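Print this page | E-mail this page

About Us

Skisness Home Cleaning. Small outfit, based in Jakedton, cleaning apartments, small offices and rental units. Started by Trygve Skjelbred, who still does the first visit to every new customer himself and still writes the schedule by hand, then somebody types it up.

37 of us now. Was 6 at the start, working out of a garage on the Lo Presti side of town. Last year we did 2,017 visits. Most are repeat customers, every week or every other week, same cleaner each time unless someone is sick or on vacation.

What we do

Kitchens, bathrooms, floors, windows you can reach from inside. Also the small stuff other companies skip. Side tables, folding tables, shelves, lamp bases, the top of the fridge. If it has a surface we wipe it. And under whatever's standing on it, too, lift it up, wipe, put it back where you had it.

Slatted tables get asked about a lot, the roll-up camping kind that people have started using indoors. Black ones especially. They look clean from the door and then you get close. Crumbs sit in the gaps, and a glossy top shows every fingerprint. We go along the slats, never across. One hand flat to hold the table steady, the other one wiping, soft cloth, light pressure.

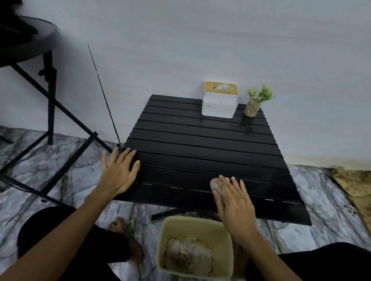 Then the gaps. Dry brush first if there's a lot in there, a cotton swab for the corners. Don't pour anything on it, water runs straight through and now you have a floor to do as well. Spray goes on the cloth. New hires learn this on day one from Hania, who runs our training and has very strong opinions about spray bottles.

Cloth or paper? Both. Cloth for the main pass, tissue for a quick touch up or something sticky you'd sooner throw out then carry around. Tissue does leave bits behind, so there's a last look from a low angle with the light coming across, and anything white gets picked up before we move on. Black tops, look twice. 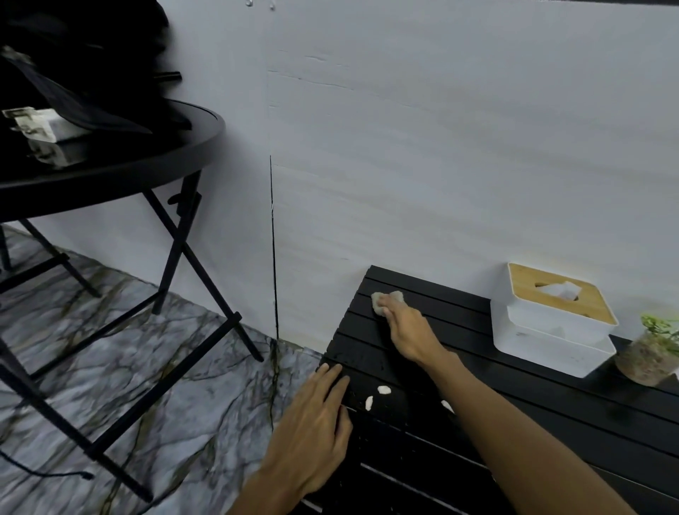 Working toward the far corner of a black slatted table, tissue box by the wall.

Things on tables

Tissue boxes, plants, remotes, mail. Ask the customer once, write it on the card, then follow the card. Wooden lids get a dry wipe only. Fake plants get dusted leaf by leaf, real ones we leave alone unless you tell us otherwise. Mail we never sort. Square up the pile, that's it.

What we don't do

Outside windows above the ground floor. Carpets bigger than a bath mat (we can give you a number for someone good). Moving heavy furniture. Attics.

Our people

Everyone is on payroll, no subcontractors. Paid for travel time between jobs. Training is two weeks alongside a senior cleaner before you get your own route, longer if you want it. We hire twice a year, the big round is in June. No experience needed but you do have to like finishing things. Drivers license helps, some routes are walkable.

Supplies

We bring our own cloths and wash them ourselves, every cloth goes in the machine after one house. Color coded, blue for bathrooms, gray for furniture, yellow for kitchens. Unscented products unless you ask. If you have something you want used on a particular piece, leave it out with a note and we'll use that instead.

Prices

Flat rate by size of the place, first visit costs a little more as it takes longer. Smallest job is $100. Quote is free, Trygve comes by, walks through, gives you a number on the spot. No contract. Cancel the day before and there's no charge.

Something missed? Call the office and we come back and do it over. Dont wait till the next visit, it's easier for us to fix when it's fresh and the cleaner remembers the room.

Contact: Skisness Home Cleaning office, Jakedton | Copyright Skisness Home Cleaning | Page updated 2022-01-01 | Back to top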